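Shop log, May 21, 2018
Hand grippers, second pair

Both handles are on the Rainer housings now and the trigger travel is finally the same left and right. I spent most of last week blaming the springs when it was the left guide rail, which I had sanded a hair too much back in November and then forgotten. New rail printed, fitted, no more catch halfway through the squeeze. It feels so good! You pull and the fingers just go.

Settings as they stand, for whoever picks this up next:

Logging at 205 samples a second per hand. Buffer is 2,000 samples, which gives us a bit under ten seconds before it has to write out. I tried 3,000 and the Peklow board got sluggish on the second hand, so back down it went. Firmware is build 13 on both sides. Please don't flash one hand without the other, I did that on the first pair and lost an evening to it.

Finger pads are the soft gray Fludora ones. The harness takes the weight off nicely once the shoulder straps are snug, and I've stopped getting the ache in my wrists that the first pair gave me.
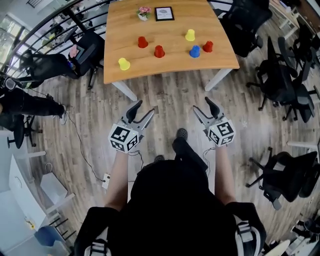 The offset between the marker cube and the fingertips still has to be measured properly. At the moment I'm using the number from the drawing, and the drawing assumes a cube glued on dead square. Mine are not glued on dead square. I want to make a little jig – a block with a pin in it, touch the pin with the closed fingers, tilt the hand every way I can, let the software work out where the tip must be. Should be an hour's work if the scrap bin is kind to me.

The other thing I keep going back and forth on is cable length. Longer is nicer for reaching, shorter is nicer for not stepping on it. I've ordered right-angle plugs from Heltus so the cable leaves the handle pointing down the forearm and doesn't stick out where it can snag. If those work I'll cut everything to one length and label it.
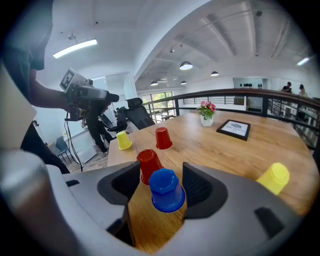

Pad spacing needs a decision before I print any more jaws. The closed gap is fine for thin stuff, and I could leave it there, but I'd like a little more curve on the inside so tapered things have somewhere to sit. Cups are a good test for this. With the blue one upside down between the pads, its red neighbor is right behind it, so the outside width of the fingers matters as much as the gap does. I'm going to draw a version with slimmer backs and keep the pads the same. The pocket for the pad can stay as is, and the screws don't move, so old and new jaws will swap on the same housing. I love it when that works out.

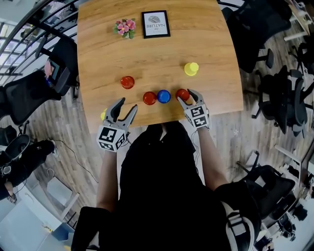 Still on the list: thread lock on the trigger pivots, a proper hook so the handles don't get parked on a desk by their cables, and a spare set of pads cut and bagged. I also want to try the slower spring in the right hand only, for one session, and see if I can tell the difference without looking at the log. My bet is yes.

Jig first, though. Drawing is in the shared folder under "tip pin", change whatever you like except the pin diameter.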